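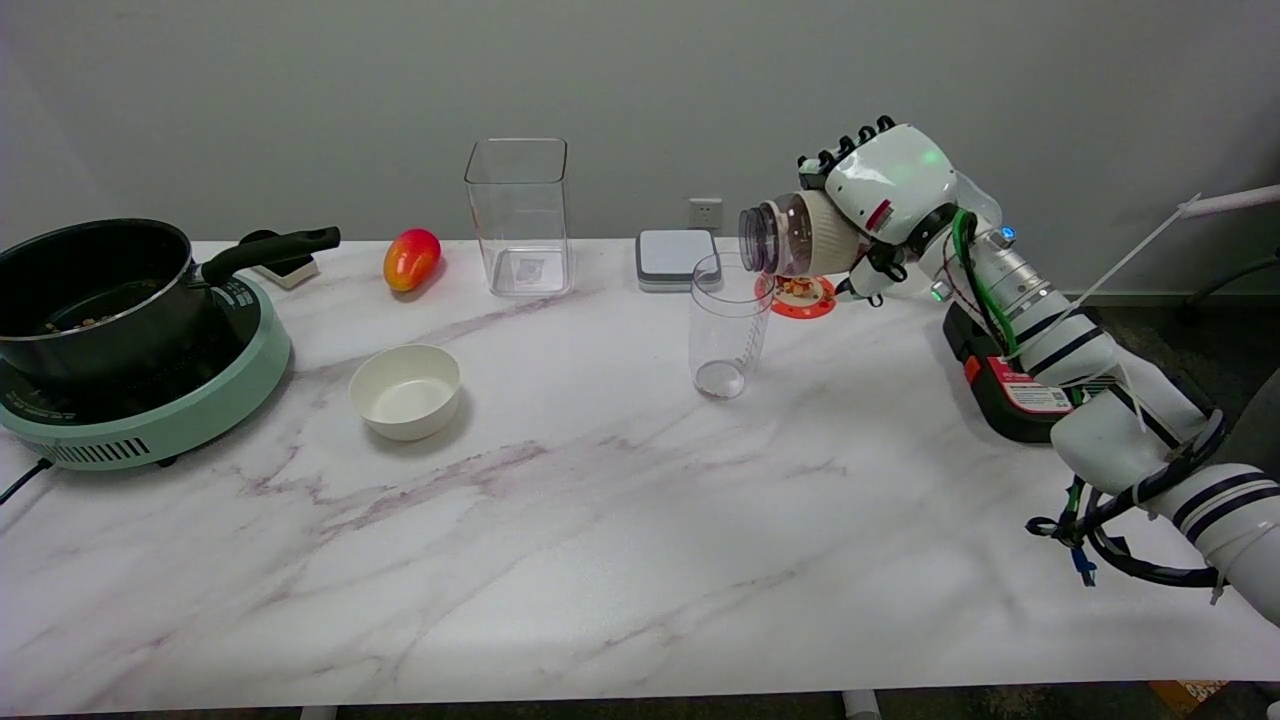
Ticket: Pour task stops short or overfills on bench 2
Product: Zondau arm controller, Cocco task planner
Site: Sustonell kitchen bench
Reported by: Liliana Costa
Opened: Mar 30, 2026
Priority: Normal
Status: Open, workaround in place

Summary
The drink-making routine fails at the pour step. The hand picks up the bottle, brings it over the cup and tips it correctly. The amount delivered is wrong in 8 runs out of 15. The other steps (fetch cup, set down bottle, return to rest) completed in all runs.

Expected
Pour ends within 10 ml of the target.

Observed
Two separate faults.
a) Early stop. The wrist rolls back with only a little liquid in the bottom of the cup. Planner reports POUR_DONE.
b) Late stop. The wrist holds its tilt after the target is reached. Planner reports POUR_TIMEOUT, error 595.

Already tried
- Restarted planner and controller. No change.
- Recalibrated the head camera against the tabletop. No change to pour volume. Placing of the bottle improved slightly.
- Replaced the bottle with a rigid one. Fault (a) did not occur. Fault (b) did.
- Reduced grip force by one step. Fault (a) less frequent, but the bottle slipped in the hand once and the run was aborted.

Comment 1 - Skidano support
Please confirm how the fill level is being measured. If the planner is set to vision only, it looks for the liquid line through the side of the cup. A clear cup on a white marble-patterned top with a light wall behind gives it very little contrast, and clear liquid makes this worse. The markings on the cup can also be taken for the liquid line. That would account for (a).

Comment 2 - L. Costa
Confirmed, vision only. Level confidence in the logs is low on every early stop. Repeated the test with strong black tea and had no early stops. Late stops unchanged, so I am treating them as two faults.

Comment 3 - Skidano support
Agreed. For (b), check the delay between the level estimate and the wrist command. The default end-of-pour rule waits for several matching readings before it rolls back. This is fine for a jug with a narrow spout. An open bottle neck empties faster than the rule allows for, and a soft bottle adds a surge when the fingers tighten.

Comment 4 - L. Costa
Shortened the wait to two readings and capped the tilt. No timeouts since, but the pour is slow. A person does this in a few seconds without looking at the cup for most of it. The site manager has asked whether the bench can be left to run by itself over lunch. My answer for now is no. Fetching and placing are good enough. Pouring needs someone within reach of the stop button - and a cloth.

Workaround
Use coloured drinks only. Tilt cap on. Operator present for every pour.

Next actions
1. Skidano to send a build that accepts weight readings as the main end-of-pour signal, with vision as a check.
2. L. Costa to repeat the full set with plain water once the build is installed.
3. Hob tasks (stirring, tipping out a pan) stay disabled on this bench until this ticket is closed. They use the same wrist routine.
4. Ask Zondau whether grip force can be held constant during wrist roll. The manual does not say.

Related: the November ticket on bottle slip, closed as not reproduced. Please reopen and link.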